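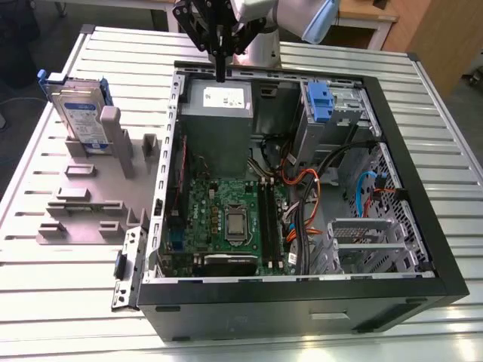 Old tower on its side, panel off. Power supply at the top, board below it.

Forum > Old Hardware and Home Office > Keep it or recycle it

Thread: Old desktop for the choir archive, is it worth to keep?

hanneke_vdl
Posted May 27, 2024
Hello all. I am new in this part of the forum, usually I read only the section about scanners. English is my third language, so please be patient with me.

I keep the archive of our choir, Rondotura. It is mostly scanned sheet music, concert programs and recordings from rehearsals. Everything was on an old desktop tower in the room where we practice. In October the room was cold and humid for several weeks, and after this the computer began to turn off by itself. First it was once per evening, then every 20 minutes. Now it does not start. When I press the button the fan moves a little bit and stops.

My questions are these.

Is it reasonable to repair such a computer, only to store files and print the scores? Or should I take out the disk, copy everything and forget the rest?

And the second one: how do you organize such an archive so that another person can find something in it? At the moment I have 450 scores and the names of the files are terrible. Many are called scan0001, scan0002, and so on.

Thank you in advance.
Hanneke Van der Linden

burach
Fan moves and stops is very often the power supply. Try another one before you decide anything. If you have a friend with a similar desktop you can borrow it for an hour. Do not open the power supply itself, please, even when it is unplugged. It can hold a charge.

But I would copy the disk first. Before all experiments.

lev.hrynyshyn
I do not agree with the repair. Sorry, Burach. For printing scores you can use any small used laptop, and it will take less electricity and less place. People on this forum always want to save each machine, and then they have a cellar full of machines.

Take the disk, buy a cheap USB adapter, copy. One evening of work.

burach
I have a cellar full of machines and it is a good cellar.

Seriously, a used laptop comes with its own problems. Battery, hinges, a keyboard where one letter is missing. A desktop you can fix part by part. She did not say she wants to carry it somewhere.

zoriana_b
I will leave the hardware to you two. I want to answer the second question, about the names, because I did the same work for a small folk ensemble and I made every mistake.

My first mistake was that I sorted by composer. It looks logical. But half of our songs are traditional, so I had one giant folder called Traditional and many folders with one file inside.

My second mistake was to put the year of the concert in the name. The same song was sung in different years, so it existed in 11 copies, and each had different pencil marks from the conductor. When somebody asked "which is the correct one" I could not say.

What I use now is one folder for each piece. The folder name is the title, in the language in which we sing it, then the arranger. Inside are the clean score, the parts, and one subfolder called "marked" for the versions with pencil. The concerts are in a separate spreadsheet, which says only the date of the concert and the list of titles.

It is boring but the new singers understand it without my help.

hanneke_vdl
Zoriana, this is very useful, thank you. I have precisely your problem with Traditional. May I ask what you do when the title has several spellings? We sing some songs from Ukraine and the titles are written in Latin letters, but each person writes them in a different way.

zoriana_b
I choose one spelling and keep it, also if it is not the most beautiful one. In the spreadsheet there is a column "other titles" where I write all the variants, and also the first line of the text. Most singers remember the first line and not the title. They search in the spreadsheet, find the row, and then go to the folder.

For the original letters I would make one more column. Modern systems have no problem with Cyrillic in file names, but I had once a printer shop that received my files with only question marks.

h_yatsenko
A different opinion. I think folders are an old method and the names are not so important. Put everything in one place, make text recognition on the scans, and use search. I have the archive of a hiking club like this and I never rename anything. I type a word and it comes.

zoriana_b
For a hiking club, yes, because you have letters and reports with normal text. With sheet music the recognition reads the notes as garbage. And lyrics in a score are divided into syllables: "ma - ry - a" is not found when you search "Marya". I tried this for a whole winter.

h_yatsenko
I did not think about the syllables. OK, for music I take my words back. For the programs and letters I still recommend it.

lev.hrynyshyn
The programs, yes. Hanneke, are your programs scanned in color? If they are only text, gray is enough and the files become much smaller.

hanneke_vdl
Some in color, some in gray, it depended who was scanning. The oldest ones are typed on a machine and the paper became yellow, so I like to keep the color there. They are nice to look at. On one is written by hand that the tenor Nazarenko was late and the second half started without him. We do not know anymore who he was, but we still say "to do a Nazarenko" when somebody comes late.

miroslava_p
What a lovely detail, please write this story down in a text file and put it near the scan! In our library group we lost so many of these small stories. The paper stays and the person who could explain it is gone.

My advice is about the recordings, which everybody forgets. Rehearsal recordings eat all the space. We made a rule that of each rehearsal we keep nothing, except if the conductor asks. Of each concert we keep everything. It was a big fight, some members were really offended, but it was necessary.

hanneke_vdl
Oh, that will be a fight with us too. The altos practice at home with the rehearsal recordings.

miroslava_p
Then keep them for one season and delete them after. The altos will survive.

alto_and_proud
I am an alto and I register my protest. The rehearsal recordings are sometimes the only place where our line can be heard. In a concert recording there are sopranos and nothing else.

miroslava_p
Protest is noted. One season plus the summer?

alto_and_proud
Accepted.

burach
Back to the tower. Hanneke, did you find another power supply? And did you copy the disk?

hanneke_vdl
The disk is copied, yes. I bought the USB adapter like Lev said and it took the whole night, but I had only 4 files which could not be read, all of them rehearsal recordings (sorry, alto_and_proud). So I am much calmer now.

The power supply I did not change yet. My neighbor has an old one from a Plolberg office computer and he will look if the plugs are the same.

burach
Be careful with this. Some office computers have a power supply with their own special connector, and it can have another shape also. If the plug does not go in easily, do not push. Compare also the label, not only the plugs. And the separate small connector for the processor, many people forget it and then they believe the board is dead.

lev.hrynyshyn
Or she can stop here, because the files are safe and the goal is reached.

burach
Lev, let the people have a hobby.

lev.hrynyshyn
I let them. I only say that the room is humid and the next computer will live in the same humid room. If you repair it, at least do not put it back on the floor near the outside wall. And have a second copy in another house. A disk in the same closet as the computer is not a second copy.

zoriana_b
Here I agree with Lev completely. We have one disk at my home and one at the home of our accompanist, and we exchange them two times per year when we have the big meeting. It is written in the calendar, otherwise we would forget.

hanneke_vdl
I will do the same. Our conductor lives in another town, so his house is a good place for the second disk, if he does not lose it. He loses his glasses at every concert.

I started today with the renaming. I work from the songs that we sing this season, and the others will wait. With the spreadsheet open on one side it takes around five minutes for each piece, more when I must find the arranger. For some scores the name of the arranger was cut when somebody made the photocopy, and I write "arranger unknown, ask Joke". Joke is our oldest soprano.

miroslava_p
Ask Joke soon.

h_yatsenko
Small tip for the renaming: do not use a slash or a colon in the names, and no point at the end. I had folders which I could open on one computer and not on the other.

hanneke_vdl
Thank you, I had already three with a colon. I will write again when I know about the power supply.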